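ホーム > 暮らしの技術メモ > 台所・食卓 > 手持ちグリッパー

分類:果物の扱い/教示作業/自動化

丸い食卓で果物の移し替えを教示するときの要領

手持ちグリッパーを左右に一台ずつ持ち、ざるの果物を出し入れして動作を記録する場合の手順と注意をまとめる。対象は家庭の食卓での作業で、使う物はざる、果物、テーブルクロスだけである。アームへの転送や学習側の設定は扱わない。

1. 食卓の準備

クロスは格子柄でも無地でもよいが、途中で替えない。しわは手のひらで外側へ払い、縁の垂れを一周そろえる。ざるの位置は、座った姿勢で両肘が軽く曲がる距離とする。遠すぎると手首が伸びきり、つかむ直前の角度が毎回変わる。

ざるは縁の厚いものが扱いやすい。薄い縁は指先の背が当たっただけで動く。滑る場合は底に湿らせた布巾を敷く。布巾はざるの底より小さく畳み、外から見えないようにする。

2. 果物の選び方

大きさと表皮の異なるものを混ぜる。オレンジは表皮に凹凸があり、パッドとの摩擦が得やすい。皮のなめらかな暗色の果物は転がるので、最初の練習には向かない。トマトは最後に回す。へたの付いたトマトは、へたを避けて胴を挟む。

熟度は硬めでそろえる。Annelore Hinrichsの記録表では、柔らかい実を混ぜた回に限って閉じ幅の値が大きくばらついている。使った果物は当日中に食べるか加熱し、翌日の記録に回さない。

3. つかみ方

片方の指先で果物の上側面に触れ、反対の指を下の縁へ回す。真上から挟むと、隣の果物を押し下げて山が崩れる。閉じる速度は一定に保ち、パッドが触れたところで一拍置いてから持ち上げる。

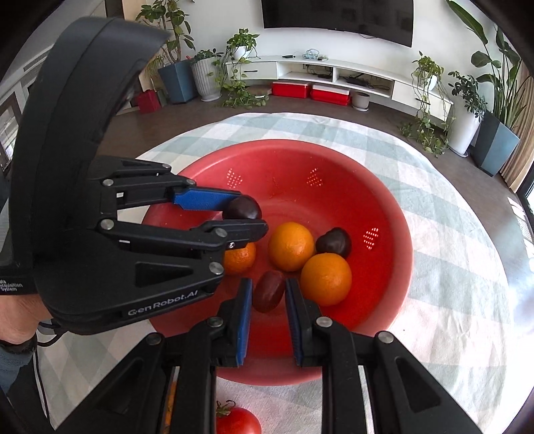

持ち上げの高さは、ざるの縁から指二本分を目安とする。高く上げるほど落下時の傷が大きくなり、次の動作までの時間も延びる。縁を越えるときは手首を返さず、肘から平行に運ぶ。

待機側のグリッパーは開いたまま手前で止めておく。ここで揺らすと、記録上は意味のない動きが残り、後の切り出しに手間がかかる。待機中の開き幅も決めておくとよい。Ismael Coutinhoは全開、Mechthild Riedlは八分開きで統一しており、どちらでも支障は出ていない。一つの組の中で混在させないこと。

手首の下に出るケーブルは、袖口側へ逃がして緩みを持たせる。張った状態で腕を伸ばすと、ざるの縁に引っかかることがある。

4. 回数と休憩

一組は30回とし、終わったら手を離して休む。握力が落ちると閉じ方が浅くなる。本人は気付きにくいため、回数で区切るほうが確実である。200回を超える日は、途中で左右の役割を入れ替える。

失敗した回も消さずに番号を付けて残す。Neusa Cavalcantiの班では通算1218回のうち、落下の回を別の表に移して管理している。落とした果物は拾ってすぐに戻さず、傷を確かめ、汁が出ていれば交換する。

5. 汁と染みの処理

クロスに汁が付いたら、乾いたティッシュを当てて押さえる。こすると繊維の奥に入る。赤い染みは水で湿らせた布で外から内へたたき、洗濯は作業後にまとめて行う。丸めたティッシュは次の組を始める前に片付ける。 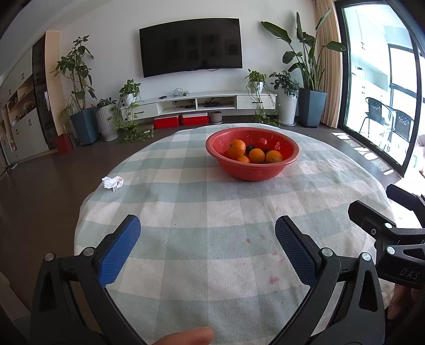

パッドに付いた果汁は、固く絞った布で溝に沿って拭き、よく乾かしてから次の組に入る。アルコールは素材によってパッドを硬化させるため、取扱説明書で可否を確認する。ピン周辺に糖分が残ると開閉が重くなる。綿棒で拭き取り、空の状態で数回開閉して抵抗の有無を見る。

6. 室内の光

窓際の食卓では、日なたの位置が時間とともに動く。11月は日が低く、午後2時を過ぎるとクロスの一部が白く飛びやすい。レースのカーテンで弱めるか、食卓を窓から離す。組の途中でカーテンを開け閉めしない。変えた場合は記録表の備考に時刻を書く。

テレビの電源は切る。画面の変化が記録に入るうえ、作業者の視線も動く。

7. 記録表の項目

・組番号、開始時刻
・果物の種類と硬さ
・ざるの位置(食卓の縁からの距離)
・待機側の開き幅
・落下の有無、汁の有無
・カーテンの状態

Jucélia Mirandaの様式では計19項目あるが、家庭で行う場合は上の項目で足りる。記入は組の終わりに行い、動作中に筆記具を持ち替えない。

関連:ざるの目詰まりの取り方|クロスのしわ伸ばし|パッドの交換時期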